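## 5. Setting up your Tekus pressure canner for the first time

Right, you've got the box open, you've found the little bag of bits taped under the lid, and you'd like to get some beans into jars before they go leathery. I've had mine for years now and set up plenty more for friends, so this is the way I do it. Read the whole section once with the kettle on, then come back and work through it properly.

You'll need a jug, a clean cloth, a drop of cooking oil and a clear hob. No jars yet! The first run is only water.

### 5.1 Before it goes near the hob

1. Take out the rack, the rubber ring and the weight. Wash the pot, lid and rack in warm soapy water. Wipe the dial gauge with a damp cloth and don't ever put it under the tap.
2. Hold the lid up to a window and look through the vent pipe. You should see daylight. If you can't, run a pipe cleaner through it and look again.
3. Rub a thin film of oil round the rubber ring with your finger, then press it into the groove, working from both sides towards the middle so it doesn't bunch up.
4. Drop the rack in with its feet down. I put mine in upside down the first time and wondered why it rocked about so much.
5. Try the lid on dry, twice. The arrow on the lid wants to meet the arrow on the handle, and you'll feel it settle.

**Caution:** Don't use the canner on a glass hob unless the label underneath says you can. A full one is very heavy, and dragging it will scratch the glass as well.

### 5.2 The water-only run

1. Pour in water up to the lower line inside the pot.
2. Lock the lid on, leave the weight off and turn the heat up high.
3. Wait until there's a steady jet of steam coming out of the vent, then let it blow for ten minutes. Puffs don't count. It should look like a kettle that means business.
4. Put the weight on with an oven glove.
5. Watch the gauge climb to your working pressure, then turn the heat down a bit at a time until the needle stays put. Hold it there for 5 minutes.
6. Turn off the heat and walk away. Let it come down by itself until the needle is back at zero, and then take the weight off.

*Note:* My friend Ottmar Wendt swears by making a pencil mark on the hob knob once the needle is steady. I laughed at him, then I did it too, and it saves a lot of fiddling on the next batch.
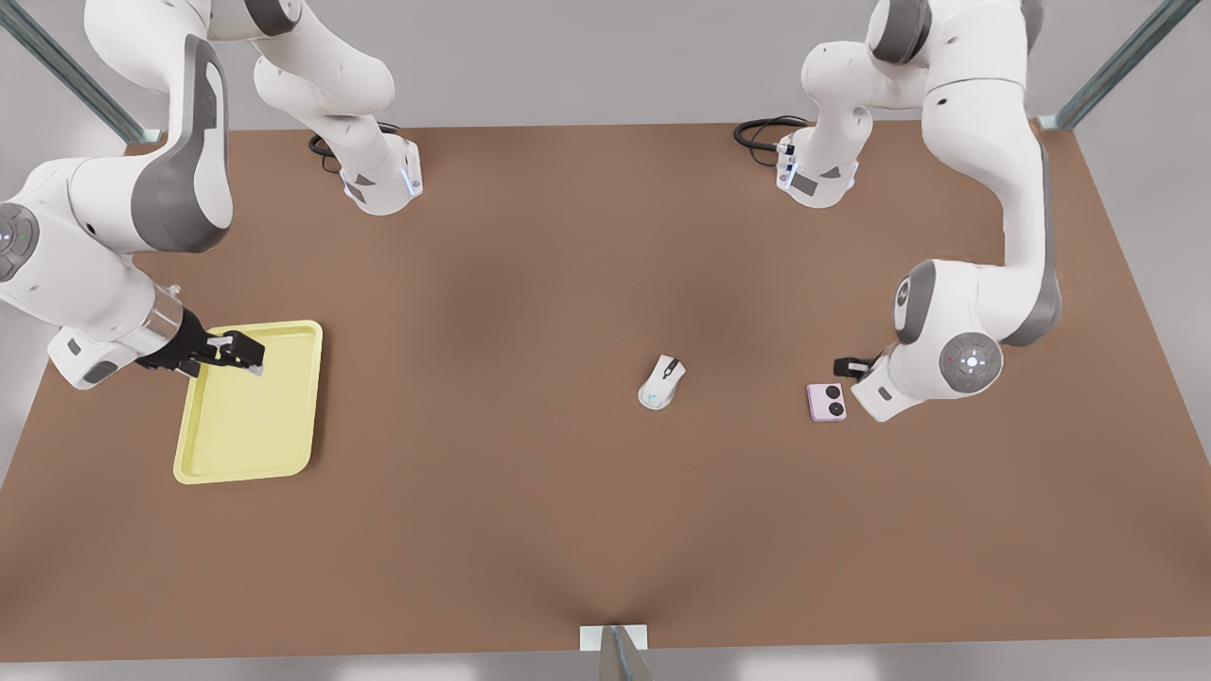
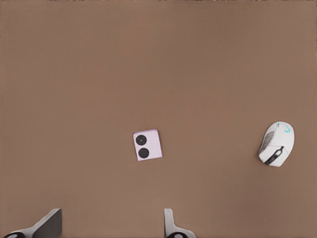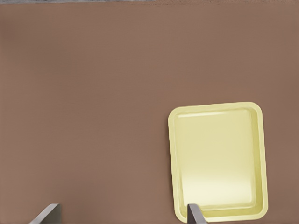
**Can I speed up the cooling by standing the pot in cold water?**

Please don't. The pressure drops too quickly, the liquid gets pulled out of the jars and the seals can fail. Leave it where it is, with the lid locked, for as long as it takes.

### 5.3 Setting the pressure for where you live

Water boils at a lower temperature the higher up you are, so the pressure has to go up to make up for it. The table in the back of the booklet has the settings for each height, and you want the column for your type of gauge (dial or weighted, they are different, so do look twice).

1. Find out how high your house is. A walking map will do.
2. Find your line in the table. If you're anywhere near the top of a band, use the next one up.
3. Write the setting on a bit of card and tape it inside the cupboard door.

We're at 300 feet here in Bresley, so I'm in the lowest band and have an easy life of it. Rainer Petersen took his to a cabin at 4000 feet one June and very nearly used the card from home - he spotted it before anything went in the pot, luckily, but do make a fresh card if you take the canner on holiday with you.

**Caution:** Times and pressures go together with a tested recipe. Don't mix a time from one book with a pressure from another, and don't guess for a bigger jar.

### 5.4 Your first real batch

Start with something simple. I'd go for plain carrots or green beans in small jars, and leave soups until you've got a feel for the heat.

1. Check the rim of every jar with a fingertip. Any chip at all and it goes in the drawer for buttons.
2. Fill the jars hot and leave the gap at the top that your recipe asks for.
3. Slide a plastic knife down the inside to let the bubbles out, then top up if the level has dropped.
4. Wipe the rims, put the lids on and turn the bands until they're just finger-tight. If you're grunting, it's too tight.
5. Stand the jars on the rack so they aren't touching the sides, lock the lid and carry on as in 5.2, this time holding the pressure for the full time in your recipe.
6. If the needle falls below your setting at any point, bring it back up and start the timing again from the beginning. Yes, all of it. It's annoying and I've done it more than once.
7. Lift the jars out straight up, without tilting, and leave them on a folded towel overnight.

*Note:* In the morning, press the middle of each lid. If it springs back, that jar hasn't sealed. Bin the contents if it's been sitting out all night.

Spare rings are listed in the booklet as part 56. Order two while you're at it and keep the second one flat in a drawer, away from the cooker.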